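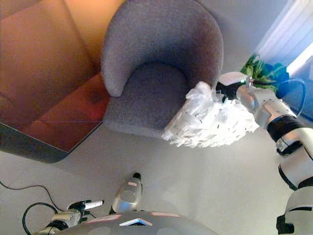

Ernő Szekeres wrote back on Friday that a duster which needs a manual of 300 pages had better be very good at corners. We have kept his remark, as the vendor's own literature offers no comparable standard.

Figure 2. The Vadby household kit at work on an armchair, feather duster in the right gripper.

4.2 Upholstery

The kit was reviewed as sold, with the dusting routine left at its factory settings. Vadby describes these as "attentive". We ran 551 passes over seating in the Trellurton flat and logged each one as complete, partial or abandoned. Arms and front edges gave the operators least to write down. Backrests gave them a good deal, some of it unprintable. The subscription, at 2,000 a year, covers software updates but no feathers.

Correspondence: Honorato Laboratory, Trellurton. Back to top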